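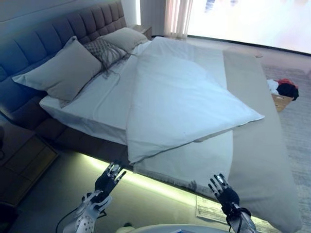 Bed with two pillows and a fringed cushion.

4. Setting up the Sondano for a live set

4.1 Plug the mixer in before the speakers. The box promises "concert sound anywhere." Ignore the box.

4.2 Set channel 2 to LINE. Auto mode is supposed to choose for you — I wouldn't trust it with an audience seated. 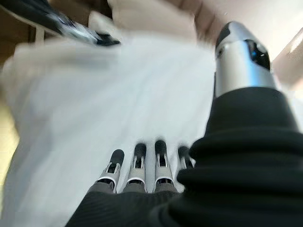
Mirela Siqueira disagrees: auto mode got her through a whole July run at Prandanmont, and she'd leave it on.

4.3 Turn the hall reverb down to 52. The default makes every synth pad sound like a drain.

CAUTION: Preset 302 overrides the limiter. Save your levels first,

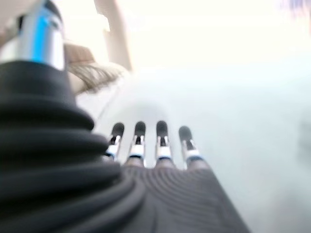
then load it with the master fader all the way down.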